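Sawatzky phone-stand task

The Sawatzky phone-stand task is a benchmark in robot manipulation in which two robot arms work with smartphones and small phone stands on a shared tabletop. It was set up at the Olleck laboratory by Rodica Matei and Ermira Dervishi, and was first described in a technical report in April 2020. The task is used to compare control policies learned from human demonstrations.

Background

Earlier work on two-arm handling, some of it dating to 2005, mostly used blocks and pegs. Matei and Dervishi wanted objects that were thin, smooth and hard to pick up from a flat surface. A phone lying face up leaves a gripper little to hold except its narrow side edges, and its dark glass reflects the arm moving above it.

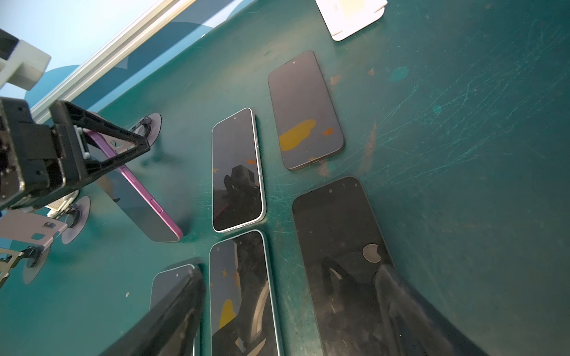
Phones of different sizes and frame colors are used so that a policy cannot depend on one outline. Some carry stickers on the glass, which change how the screen looks to the cameras. The starting layout is changed between trials, and a phone may lie at any angle.

Setup

The two arms are mounted at the front of the table and reach toward the middle from opposite sides. Printed panels enclose the workspace at the back and sides, and the structure is built on aluminum extrusion. The pattern on the panels stays the same for all trials, while the phones and stands are moved. 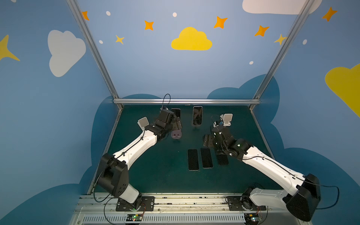
Control software for both arms runs under Nolta, a scheduling layer that keeps their commands on a common clock. Demonstrations are recorded by an operator who guides the arms remotely. The standard training set has 100 demonstrations, each paired with video from a fixed camera and from cameras at the wrists.

Wrist views

The wrist cameras give close views of a phone or stand, but the picture tilts and shifts with every motion of the arm. Part of the view is often blocked by the gripper fingers.

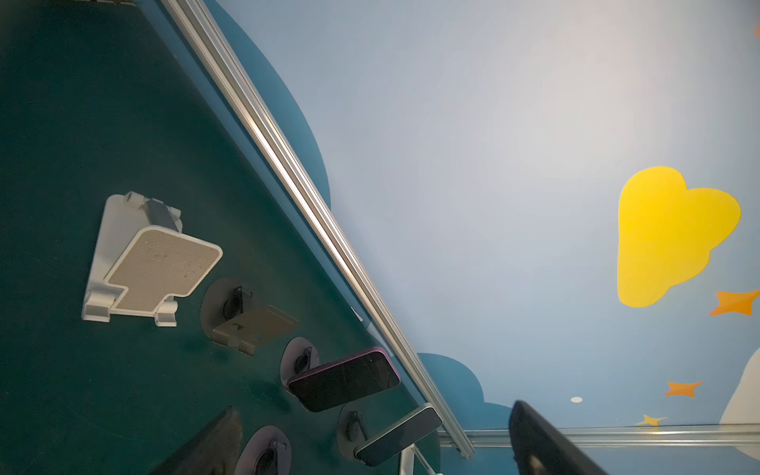 In the first version of the method, all camera views were given equal weight. The authors reported that this policy often paused when a wrist camera turned toward the wall panels – a view with little information about where to place the phone. A second version, named Bastero, learns a separate weight for each camera at each step.
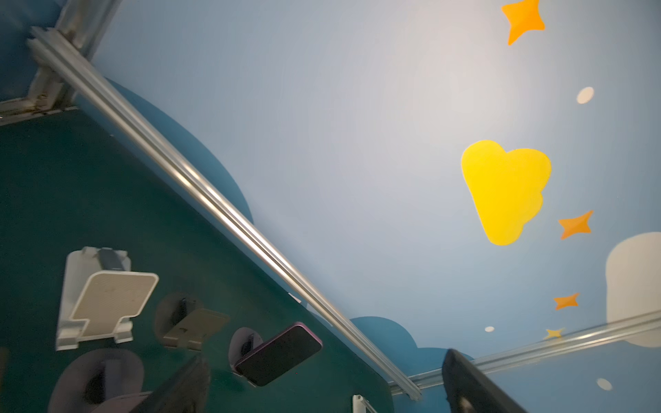

Results

Both versions were tested on 11 layouts left out of training. Bastero completed more of them than the equal-weight policy, with the largest gain on layouts where two phones lay close together. Most remaining failures came during placement, when a phone touched the lower ledge of a stand at the wrong angle.

The authors listed 2 limits of the study: all trials used the same enclosure, and no phone was tested in a soft case.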